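## 4.2 원격 조종으로 시연 기록하기

이 절에서는 조종자가 양팔을 원격으로 움직여 작업을 보여 주고, 그 과정을 시연 데이터로 저장하는 방법을 설명합니다. 예시 작업은 신발 상자에서 운동화 꺼내기입니다. 사람이라면 다섯 살에 끝내는 과정이지만, Skustier에게는 73회의 시연이 필요합니다. 조종자에게 필요한 것은 인내심과 커피입니다.

### 시작하기 전에

- 4.1절의 양팔 영점 조정을 마쳤는지 확인합니다. "어제 했으니까 괜찮겠지"는 영점 조정에 해당하지 않습니다.
- 비상 정지 버튼을 손이 닿는 곳에 둡니다. 의자에서 일어나야 닿는다면 멀리 있는 것입니다.
- 상자 뚜껑은 미리 열어 뒤로 세워 둡니다. 뚜껑 열기는 별도 작업이며 4.5절에서 다룹니다. 한 번에 둘 다 가르치고 싶은 마음은 이해합니다만, 참으십시오.

> **주의:** 팔이 켜져 있는 동안에는 상자 안에 손을 넣지 마십시오. 속지가 삐뚤어져 보여도 마찬가지입니다.

### 기록 절차

1. 조종 화면에서 **새 시연**을 누르고 작업 이름을 입력합니다. `test_final_진짜최종` 같은 이름도 저장은 되지만, 나중에 찾을 사람은 본인입니다.
2. 왼쪽 그리퍼를 벌린 채 테이블 위에 띄워 대기시킵니다.
3. 오른쪽 그리퍼를 상자 위로 옮긴 뒤, 신발 바로 위까지 천천히 내립니다.
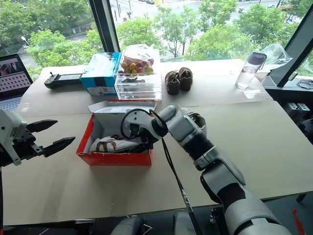 *그림 4-3. 오른쪽 그리퍼를 상자 안 운동화 바로 위에 맞춘 자세. 왼쪽 그리퍼는 벌린 상태.*

4. 이 자세에서 2초간 멈춥니다. 학습기는 이 정지 구간을 접근 동작과 파지 동작의 경계로 사용합니다.
5. 그리퍼를 닫아 신발을 잡습니다. 속지가 함께 잡히면 그리퍼를 열고 3번부터 다시 합니다. 속지까지 잡은 시연을 저장하면 로봇은 속지도 신발의 일부라고 믿게 되며, 이 믿음은 꽤 오래갑니다.
6. 신발을 수직으로 들어 올려 상자 벽을 넘긴 다음, 테이블의 빈자리에 내려놓습니다.
7. **저장** 또는 **폐기**를 누릅니다. 망설여지면 폐기입니다.

> **참고:** 손목 위로 늘어진 케이블이 상자 모서리에 걸리지 않는지 매회 확인합니다. 케이블이 걸린 채로 팔을 올리면 상자도 따라 올라옵니다. 보기에는 재미있으나 시연으로는 쓸 수 없습니다.

### 잘 안 될 때

| 증상 | 조치 |
|---|---|
| 팔이 조종보다 늦게 따라옴 | Honside 중계기를 다시 시작합니다. 지연이 184 ms를 넘으면 기록을 중단합니다. |
| 그리퍼가 신발 위에서 떨림 | 조종 감도를 2단계 낮춥니다. 그래도 떨리면 조종자를 교대합니다. |
| 저장 버튼이 회색으로 표시됨 | 양쪽 그리퍼가 모두 열려 있는지 확인합니다. |

시연을 모두 모은 뒤에는 4.3절에 따라 재생 검사를 실행합니다. 검사 중에는 조종기에서 손을 떼십시오. 도와주고 싶어도 떼십시오.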